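4.2 Estimativa da pose das mãos durante a manipulação de objetos transparentes
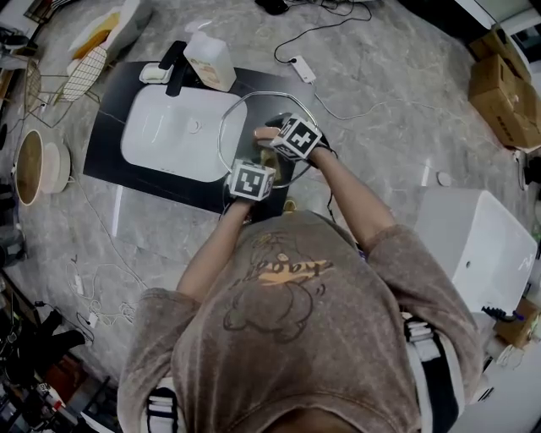 Figura 3. Tampa de vidro segurada com as duas mãos sobre a bancada; cada mão leva no dorso um cubo branco com padrões fiduciais pretos.

Moushumi Sikder, ao ler uma primeira versão desta seção, perguntou por que insistíamos em estimar a pose do objeto quando a tarefa, no fundo, podia ser descrita inteiramente pela relação entre as duas mãos. A pergunta nos acompanhou durante boa parte do trabalho e acabou por mudar a ordem em que o nosso software faz as coisas, de modo que nos parece justo começar por ela.

Na versão anterior do Greltier, o módulo de percepção tentava primeiro localizar o objeto manipulado, por segmentação e ajuste de um modelo geométrico, e só depois associava as mãos a pontos de contato na superfície encontrada. Para canecas opacas, caixas e ferramentas de cabo colorido o procedimento funcionava muito bem, e não tínhamos razão para desconfiar dele. Com o vidro, porém, a segmentação passa a seguir aquilo que está por trás do objeto. Uma tampa como a da Figura 3, cujo aro metálico mal se distingue e através da qual se vê parcialmente um objeto amarelado, oferece ao segmentador um contorno fraco e um interior que pertence a outra coisa. O ajuste então converge, e converge com boa confiança numérica, para uma pose errada — o pior dos comportamentos para quem vai entregar esse resultado a um planejador.

A ordem foi, portanto, invertida. O sistema estima primeiro a transformação de cada mão a partir do respectivo cubo e calcula em seguida a transformação relativa entre as duas, que chamaremos de T_de (da direita para a esquerda). Só no fim, e apenas se houver evidência visual suficiente, procura refinar a pose do objeto. Quando a evidência não chega, o objeto é representado como um corpo rígido desconhecido preso entre dois referenciais conhecidos. Para o planejamento bimanual que descrevemos na Seção 5, essa representação modesta basta na grande maioria dos casos, e devemos a Moushumi a teimosia de nos fazer verificar isso com calma.

Cada cubo é tratado como um único alvo rígido com várias faces codificadas. Quando mais de uma face é detectada na mesma imagem, todos os cantos entram num só problema de minimização do erro de reprojeção, em vez de se resolver cada face isoladamente e tirar a média depois. Sabemos que a média é tentadora, por ser simples de programar, e foi assim que começamos. Acontece que uma face vista quase de perfil produz uma normal muito instável, e a média deixa essa instabilidade contaminar a estimativa boa que vem da face frontal. No ajuste conjunto, os cantos mal condicionados pesam pouco na solução e ainda ajudam a resolver a ambiguidade de orientação típica dos alvos planos.

A calibração entre o cubo e a mão merece um parágrafo próprio, porque foi nela que gastamos mais tempo do que gostaríamos de confessar. O que o detector devolve é a pose do cubo, e o que o planejador pede é a pose de um referencial da palma. A transformação fixa entre os dois é obtida no início de cada sessão, com a pessoa encostando as mãos em uma placa de referência em posições sucessivas. Adelmo Fabbri escreveu a rotina que resolve esse sistema e que distribuímos com o pacote sob o nome de Fabbri, um pouco a contragosto do autor. A rotina rejeita a calibração sempre que o resíduo fica acima do limiar, pedindo então uma nova passagem pela placa. No começo ela apenas emitia um aviso no terminal, e os avisos, como é natural, passavam despercebidos no meio de tantas outras mensagens.

Resta o problema das oclusões. Quando uma mão avança sobre a tampa, os dedos podem encobrir parte do próprio objeto, e as rotações do punho tiram do campo de visão as faces mais favoráveis do cubo. Tratamos essas lacunas com um suavizador de janela fixa, que opera sobre as duas mãos em conjunto. Enquanto o sistema acredita que ambas seguram o mesmo corpo rígido, T_de recebe um termo de regularização que penaliza variações bruscas; se um dos cubos desaparece por alguns instantes, a pose da mão correspondente é sustentada pela outra. O termo precisa ser desligado no momento em que a pega se desfaz, caso contrário a mão que já soltou o objeto continua, na estimativa, a acompanhar a que ficou. Detectamos essa mudança pela divergência entre a previsão e as observações diretas, com uma histerese ajustada por Ehsan Kermani depois de muita paciência com os casos limítrofes.

Avaliamos o procedimento em 219 sequências de manipulação bimanual do conjunto Clanville, em 17 das quais o objeto principal é de vidro. O pipeline anterior, que partia do objeto, produziu trajetórias utilizáveis pelo planejador em apenas duas dessas 17 sequências. Com a nova ordem, esse número subiu para 13. Nas quatro que restaram, a falha teve sempre a mesma origem: as duas mãos perderam os seus cubos ao mesmo tempo, por um intervalo maior que a janela do suavizador, e não havia então referencial algum em que se apoiar. Alargar a janela recupera parte desses casos, mas introduz um atraso que Binta Ogundipe considerou inaceitável para o controle em linha, e concordamos com ela.

Convém acrescentar uma palavra sobre o fundo. As sequências foram processadas sem qualquer máscara do ambiente, com bancadas, móveis e cabos tal como aparecem nas imagens. Os falsos positivos do detector foram raros e, quase sempre, eliminados pelo teste de consistência entre faces, que exige que a geometria observada seja compatível com a do cubo. Mais delicadas são as superfícies escuras e lisas, nas quais um reflexo pode devolver uma cópia espelhada do marcador. A cópia não corresponde a nenhum código válido do nosso dicionário, desde que este seja escolhido sem pares espelhados, e é essa a configuração padrão do pacote.

A integração com o Flovholm, o planejador usado nos experimentos da seção seguinte, é feita por uma mensagem única que contém as duas poses, T_de, a hipótese de pega e uma covariância para cada grandeza. Rizal Harahap defendeu desde cedo que a covariância fosse obrigatória, mesmo quando o estimador só dispusesse de um valor conservador. A decisão tornou as mensagens um pouco mais pesadas — nada que se note na prática — e permitiu que o planejador alargasse as margens de segurança por conta própria enquanto um dos cubos permanece oculto.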